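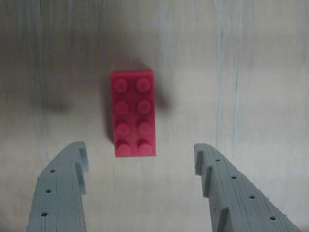 Notebook, gripper bench
June 4, 2022

1. Why I write this entry

Today I worked again on the rules for the brick task, and I want to put everything in one place before I forget the reasons. Until now our rules live in three places: the sheet on the wall, the comments in the config file, and the heads of the people who were here in October. They do not say the same thing. The Tokance procedure asks for a written start condition for every task, and ours is only one sentence: "brick in front of gripper, gripper open". Two persons can read this sentence and make two different starts.

2. Start condition, new text

I propose the following wording. Please correct my English if something is not clear.

a) One brick on the surface, 2x4, studs up, lying flat.
b) Long side of the brick parallel to the approach direction. In the wrist view this means the brick stands vertical.
c) Both fingers open, and the gap between the fingertips clearly wider than the brick.
d) The near end of the brick is beyond the fingertips, so that no finger is beside the brick at the start.
e) The brick is between the two fingertip lines. It does not need to be exactly in the middle.
f) Nothing else on the surface in the view.

Point e) was discussed at lunch. The brick this morning was a bit closer to the left finger, and one colleague wanted to move it to the center. I prefer to leave it. If we correct every brick to the center by hand, we get a very clean set of starts and a policy that only knows the center. The rule must say what is allowed, and the person at the bench must not improve it by feeling.

Point d) is important for safety of the fingers also. If a tip comes down on the studs, the first thing that breaks is the small hook at the end of the finger. We had this in the spring with the older print.

3. Finger inspection

The fingers are printed parts and we treat them too much like they were machined. The stepped inner side is what touches the object, so I want it checked before each session and after each contact that was not planned. My list:

- Tip and steps: no crack, no missing corner. Look from above and from the side.
- Loose fibers on the outer edge: the right finger has a few. They do not touch the brick, so it is not a reason to stop. Remove with the small cutter when the gripper is off, never with power on.
- Holes along the top: free of dust and glue. Do not put screws there for "just one test". If something must be mounted, write it here first.
- Left and right from the same print job. If one is changed, the other is changed too.

The Soltach slicer profile stays as it is. I know that the layers are visible and the surface is rough, but a smoother print changes the friction and then we cannot compare with the old runs. Whoever changes the profile must give the fingers a new letter. The present pair is letter C.

4. Speed and stop

Limit for the approach stays at 5 cm per second while a hand can be inside the marked area. I found in the config a value of 13 for the fast test. It is allowed only with the door closed, and the comment in the file did not say this. I have added the comment.

The stop button must be within reach of the person who places the brick. It sounds too simple to write, but this week the button was on the shelf behind the monitor because the cable was in the way of the Aerts power supply. I moved the power supply to the left side and fixed the cable under the table. Please leave it like this.

Hand placement of the brick: robot in hold, fingers open, other hand on the stop button. The operator says "clear" aloud before the run is started, also when working alone. I feel a little foolish when I do it alone, but I do it.

5. Light and surface

The surface under the brick is light gray with fine streaks, and the picture is not equally bright. Left upper side is darker, right side is whiter and a little blue. The shadows are soft. I do not want to correct this in software. The rule should be: the room lamps on, the blind in the position marked with tape, and no extra lamp brought near the table. If the light is different, write it in the run sheet and continue. A run with different light is still a good run if we know about it.

Focus is another question. The brick is a little soft in the view. I did not touch the lens today, because a change of focus means a new calibration, and the calibration board is still at Jostow. When it comes back we should decide if we want it sharper, and then do it once for all bricks.

6. Naming and count of runs

Session folder now has 129 accepted runs under the old start condition. I do not want to mix them with new ones. They keep the old name, and new runs get the ending "_s2". The target of 3000 in the plan did not say which condition it means. I asked by mail if the old runs count. No answer yet.

For a rejected run, the reason must be written with one of these words: start, contact, slip, stop, other. "Bad" is not a reason. If the word is "other", one full sentence is needed.

7. Open points

- Print the new start condition and replace the sheet on the wall. Throw the old one away, do not put the new one over it.
- Measure the opening between the tips and put the number in point c). "Clearly wider" is weak wording and I am not happy with it.
- Ask if the start condition needs a version for a brick lying across. At the moment such a start is rejected with the word "start".
- Spare pair of fingers, letter C: printed but not inspected, in the drawer with the green label. Do not mount before inspection.
- Somebody should read sections 2 and 4 who did not work on this bench before, and set up one start only from the text. I will watch and say nothing.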